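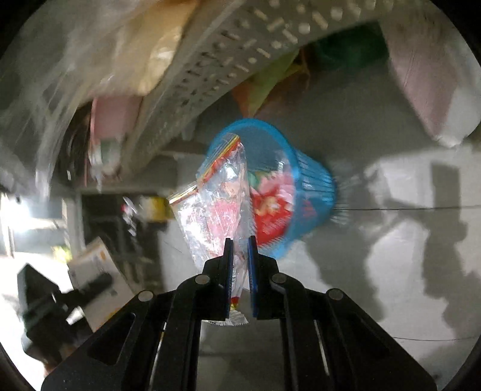

Figure 2. Hand-held gripper holding a clear plastic snack bag by its bottom corner, with a blue mesh basket behind it.

3.2 Student Collection Sessions

The demonstrations used in this study were recorded by students enrolled in the project course at Nandmont during the spring term. The class was divided into teams, and each team was responsible for one household task from start to finish: writing the task sheet, gathering the objects, recording the demonstrations, and reviewing the recordings before they were handed in. The task considered in this section is the packing task, in which packaged food is picked up and placed in a basket.

All demonstrations were made with a hand-held gripper with two parallel fingers. The fingers end in dark blue pads, and the camera is mounted on the tool itself, so that the fingers remain in view at the lower center of the image. The view is circular and darkens toward its border. No markers were placed on the objects or on the walls, and the rooms were left as the students found them. Storage crates, shelving, and other packages are therefore present in many of the recordings.

Each student completed a practice period before recording. Practice was supervised by Kimie Ikeda and Shota Hattori, who used the same task sheet for every team. A student was cleared to record after 8 consecutive practice trials without a dropped object. Two students needed a second practice period, and both were cleared afterward.

3.3 Object Selection and Grasp Rules

Thin plastic bags were included at the request of the students, who found in practice that they were harder to hold than boxes or cans. A clear bag bends around the finger pads, and its outline is difficult to separate from whatever lies behind it. In Figure 2 the fingers pinch the bottom corner of such a bag, next to its serrated white-and-yellow sealed end. Printed graphics in red, pink, and white show inside and behind the plastic. The ribbed sides of the basket are slightly blurred. We did not remove images with blur of this degree from the data, as the same effect is to be expected when a robot arm carries the camera.

The first version of the task sheet asked students to grasp every bag at its center. This rule was dropped after the opening week. Teams reported that a center grasp often pressed on the contents and pushed the bag out of the fingers. The revised sheet allowed a grasp at any corner or sealed edge and asked only that the same student use the same type of grasp for a full set of trials. The type of grasp was written in the session log by a second student, who did not handle the tool.

3.4 Review of Recordings

The packing team submitted 93 demonstrations. Every recording was watched in full by two reviewers from a different team, who marked it as accepted or rejected and gave a reason in the second case. Where the two reviewers disagreed, Akihiko Hirose made the final decision. Seven recordings were rejected. Most of these were rejected because the operator's free hand touched the object before it was released, and the remainder because the recording had been stopped too early.

The review also brought out differences between students that the task sheet had not foreseen. Some approached the bag slowly and closed the fingers only after a full stop, while others closed them during the approach. Both styles were kept. The effect of this choice on the trained policy is examined in Section 5, together with the results for the boxed items.

Student logs, task sheets, and review forms were stored with the recordings under the names used in class. These names were replaced with numbers by Cuiping Qiu before the analysis began.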